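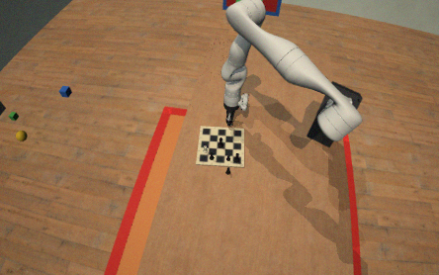
Hurkell chess set - data card, v2

Simulated arm, small board, pick and place. Released by Rebelo under the Rustach rules for shared robot data. Read the rules before adding anything.

Last edit Feb 8, 2022

Rules for episodes

Seed goes in the log, always. No seed, no merge.
Failed grasps stay in. Mark them failed, don't trim them.
Pieces off the board are allowed at the start - write them in the start state like the rest.
No hand edits to joint values. If a run is bad, re-run it.
Max 10 retries per task, then log it and move on.

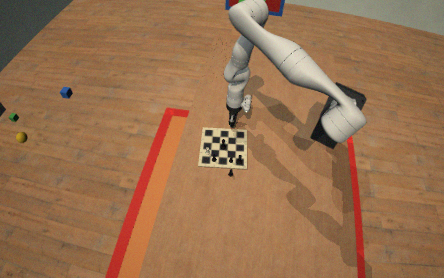 Ellon asked whether a dropped piece should end the episode. Rule for now: no, keep recording untill the arm is back home.

Views

Each episode needs 2 views at least, one from outside and one at the gripper. Same clock for both. Shadows stay on, we had them off in v1 and the models trained on it did badly elsewhere.
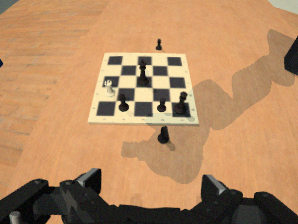

Labels

Piece type and colour, start square, end square. Use "off" if not on a square. Unsure between king and queen - put "tall", fix later.
Labels get checked by 2 people, seperately.

Known gaps

No real arm data yet. Lighting hardly varies.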